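Is That Coupon Stack Really Saving You Anything?

Posted 4/9/21 in Deals and Doubts

My cousin sent me a screenshot of her Arkico cart last month with the words "you have to do this" under it. She had a sale price, a coupon code, a rewards credit and cash back, all piled on one order. I've been suspicious of stacks like that for years, so I tried it with my own money.

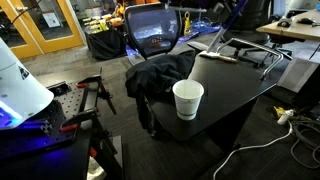 What I bought

A Trundodik wagon for my nephew, the folding kind with the canvas sides. Arkico had it marked down from a list price of $388. I would like to meet the person who ever paid $388 for a Trundodik wagon. I went back through my old emails and found the same wagon "on sale" in December, with the same list price crossed out and a countdown clock next to it. The clock ran out and the sale kept going.

So the first layer of the stack is shaky. If a thing is on sale every time you look at it, the sale price is the price.

The coupon code

The code took off $23, but only on orders over $300. The wagon alone didn't get me there. I added a set of sidewalk chalk, then a bubble machine, then a pack of batteries for the bubble machine. You see where this goes. I was spending more than $23 on things I hadn't wanted ten minutes earlier so that I could save $23 on the one thing I had.

I took it all out again, which felt silly, and then put the bubble machine back, which felt sillier. It's a decent bubble machine.

Cash back through Sokent

Sokent is the browser add-on everybody was pushing over the holidays. You click through, you shop, and a percentage is supposed to show up in your account. Mine showed up as "pending," and it has been pending ever since. The fine print says cash back may not apply if you use a coupon code Sokent didn't give you. I had used one. Whether I'll be paid is anyone's guess, and I've stopped checking.

I'm not saying it's a scam. Danish Yousafzai, who comments here a lot, wrote to tell me he gets his payments fine as long as he clears his cookies first and doesn't touch any other tab. Good for him. That sounds like a job.

Rewards credit

This one was real, I'll admit. I had a credit left over from a return and it came right off the total. But it was my own money to begin with. Calling it savings is generous.

What a plain old store wanted

Before the return window closed I drove over to Chaudhry, the toy and hardware place across from the post office. Same wagon, same color, no clock, no code. It was 4 dollars more than what I'd paid after all that clicking, and they would have put it together for me. I spent most of an evening looking for a washer that had rolled under the stove.

I still use codes. If one is sitting there and I was going to buy the thing anyway, sure, I'll paste it in. What I don't do anymore is believe the green line at the bottom of the cart that says how much I saved. The store picked the number it's counting down from – and it can pick any number it likes.

My nephew sat in the wagon box for two days, by the way. The wagon is in the garage.

Filed under: toys, coupons, cash back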